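I've been reading cleaning subscription offers for the office (46 desks, one kitchen, two bathrooms) and I have some doubts. Thread.

1/ Every one of them now sells a "smart clean" plan. Clindura's version: sensors decide when a room needs attention, and you only pay for the visits you need. Sounds great until you read who sets the threshold. Clindura does.

2/ I asked what the threshold was. The rep told me it's "tuned to each client." OK, tuned by who? Tuned to what? I got a PDF with a lot of green arrows in it.

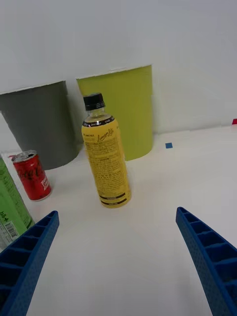

Photo: Lihua Guo

3/ The quote was $2,977 for the first quarter. Our current contract with Wallin is a flat fee, the same two people come in, and when the kitchen floor is sticky I send a text and it gets mopped. I'm struggling to see what the sensor adds to the text.

4/ Skandura says its plan cuts cleaning hours by a third. I asked for the numbers behind that. It was one building, in June, when half the staff was on vacation. Of course it needed less cleaning.

5/ Also, please look at what counts as a "visit." At Skandura, emptying trash is a visit. Wiping the counters is a separate visit if it happens more than 10 minutes later. I read that line three times.

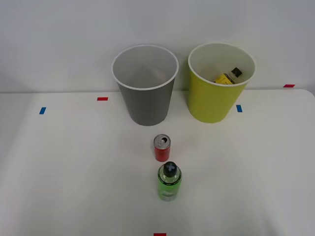 6/ And supplies are extra. Liners, soap, paper towels, all billed through their own store at their own prices. I can get the same liners down the street for less, but using outside supplies "may affect service quality." May it?

7/ Bleddyn Bellis replied to my last post saying his office switched and loves it. Fair enough. I asked what they pay now compared with before and he's checking. I'll share it if he's fine with that.

8/ Turnent at least puts its price list online. Still a $2,000 setup fee, though, and the setup is a person walking around with a tablet. Our walk-through with Wallin was free and took one coffee.
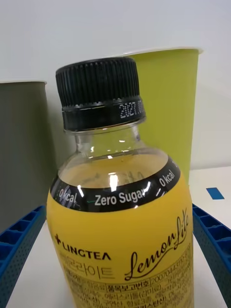

9/ The cancellation terms are where I'd start if you're shopping. Two of the three want 90 days' notice in writing, and one counts it from the next billing date. Get that part before the demo.

10/ I'm staying put for now. If anyone has a full year of invoices from one of these plans, before and after, I'd like to see them. No case studies please, I have plenty.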